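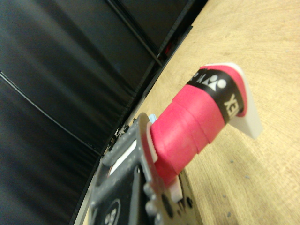

Figure 3. Handle in pink-red overgrip with a black Yonex band.

August 7, 2021

3.2 Bottle sampling and salinity checks

Water was collected along the Himach transect from the research vessel Lusia. The line has 14 stations, the deepest at 200 m. At each station the rosette was lowered to within five metres of the bed and held there for two minutes before the first bottle was closed. The remaining bottles were closed on the way up, with a stop of 30 seconds at each depth. Stations 6 and 7 were sampled in reverse order after the ship moved off to let a trawler pass.

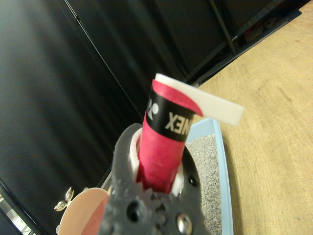

Yevdokiia Hrynyshyn
Marine technician and corresponding author

Oxygen samples were drawn first, then nutrients, then salinity. Salinity bottles were rinsed three times with sample water, filled to the shoulder and left in the laboratory for at least 24 hours before they were run. Demyd Savchuk ran the day-shift samples and Ye-ji Choo the night-shift samples, both on the same salinometer. A standard was run at the start and end of every crate.

In all, 48 salinity samples gave usable values. Two bottles from station 9 had loose caps and were left out. The bottle values were compared with the sensor readings averaged over the ten seconds before each bottle closed. Differences were larger in the upper 30 m, where salinity changed quickly with depth, and samples from that layer were not used to correct the sensor.
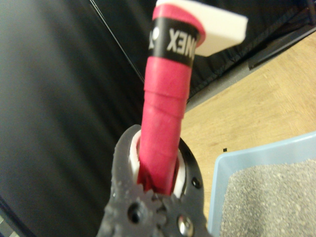

Figure 4. Red grip tape wrapped in a spiral, with overlapping seams.

The correction was a single offset applied to all stations. We also tried an offset that changed with time, but it made little difference below the surface layer and the simpler form was kept. Station 11 was repeated on the return leg to check for drift. The two casts agreed closely near the bed but differed above the thermocline, where the tide had turned between them. Both casts are kept in the data set, and the first is used in the section plots.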